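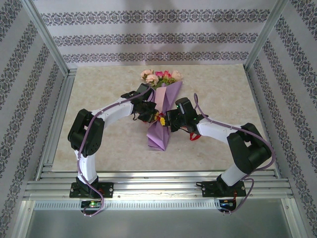 Rogério Guimarães wants to know why we bother with the paper at all, when the customer is only going to rip it off at home and put the flowers in a vase. Fair question, and he asked it before I'd even got my coat off, so I'm starting these notes with it.

Hand-tied and Wrapped: notes for the second workshop
Stellton Evening Classes, floristry for beginners

My answer, Rogério, is that the paper does its work on the way home. It keeps the heads from knocking about on the bus, it gives people something to hold that isn't wet stalk, and it makes a modest bunch look like a present. I once sold the same roses two ways on the same morning at Sasterska market, half in coloured paper and half with a bit of string, and I was packing up the string ones at closing time. So yes, we bother.

What follows is what I said in the session, more or less, plus the bits I forgot to say. Please read it before you come back in September, when we move on to baskets.

1. Colour

Pink and peach roses with a purple wrap is the combination I keep going back to. Pale peach on either side, a deeper pink in the middle, green tucked in between, and then the lilac paper with a lighter pink sheet inside it. On paper (sorry) it sounds like too much. It works because the inner sheet is close to the flowers and the outer one is a step away from them, so your eye gets there gradually. If you put a strong purple straight up against a peach rose the poor thing looks ill.

A few of you asked about white roses. White will go with nearly anything, but it shows every bruise, so handle them as little as you can. Red is harder than people think. I'd put red with brown paper or cream and leave it there.

Try your sheets against the flowers before you cut anything. Hold them up by the window. The strip lights in our room make lilac look grey, and several of you chose a paper you didn't much like once you got it outside.

2. Getting the roses ready

Take off every leaf that would sit below the string. Every one! Leaves in water go slimy and the whole bunch suffers. Leave the good ones near the top, because you want that green showing round the heads.

Thorns: a folded cloth pulled down the stalk does most of them. I don't like the metal strippers, they scrape the skin off the stem, but if you've got one and you're gentle with it I won't tell you off.

Cut the ends on a slant and stand the roses in deep water for as long as you can spare. Overnight is lovely. For the class I had them in buckets from lunchtime and they were fine.

3. Building the bunch

Start with your best rose. Hold it loosely between thumb and first finger, quite high up, then lay the next one across it at an angle and turn the whole thing a little in your hand. Next one, same angle, turn again. The stalks should make a spiral. If they all lean the same way you've got it, and if one goes against the rest take it out now, however much you want to leave it — it'll push its neighbours over later.

Greenery goes in as you build. Small sprigs, a bit here and there between the blooms. Poking it in at the end is how you snap a neck (I did exactly this while I was showing you how to avoid it, as some of you were kind enough to point out).

Don't grip! I walked round the room and saw a lot of white knuckles. The bunch wants to be able to shift a bit while you're making it.

Tie it where your hand is. I use soft twine, twice round, pulled firm and knotted. Then trim the ends level.

4. The cone

Lay the outer sheet on the table with one corner pointing towards you and the opposite corner pointing away. Lay the inner sheet on top, nudged up slightly so that its edge will show. Put the flowers down with the heads towards the far corner and the stalks towards you.

Bring the left side over, then the right, and let the layers overlap without pressing them flat. The folds are the pretty part. You should end up with a long cone, wide and open round the heads and coming down to a point at the bottom. Fasten it with tape where it won't show, or with ribbon if you're feeling generous.

Common troubles from the session:

Cone too tight. The roses get squashed together and you lose the outer ones. Open it, let it breathe, fold again.

Cone too short. Nearly always the sheet was too small. Cut bigger than you think, you can always take some off.

Heads buried. Slide the bunch up before you fasten. I like to see the flowers from the side as well as from the top.

Paper gone soft at the bottom. Dry the stalks properly first, please. A tea towel will do.

5. Pricing, very quickly

We ran out of time for this, so just the basics. Write down what each stem cost you, then the paper, the twine and the ribbon, and then — the bit everybody leaves off — your own time. If a bunch takes you half an hour now, it won't by Christmas, so don't be put off by the sum. The Sydorenko sheet I handed round has a blank table you can fill in. Ignore the second column, it's for plants.

Paper and where to get it

I buy mine from Wuvel, in packs of 500 sheets, which is far more than any of you need. Club together, or buy 8 sheets off me at the next class and see how you get on. The lilac is number 221 on their colour card. The light pink changes its name every year, so take a scrap along to match.

For practice use newspaper. It folds badly, and after an hour of it the real stuff feels like silk.

To do before September

Make one wrapped bunch at home, out of anything. Garden flowers, weeds, supermarket carnations, I don't mind. Keep it in its paper overnight with the stalks in water, and write down which flowers drooped first. Bring the note with you, along with scissors that cut and an old towel.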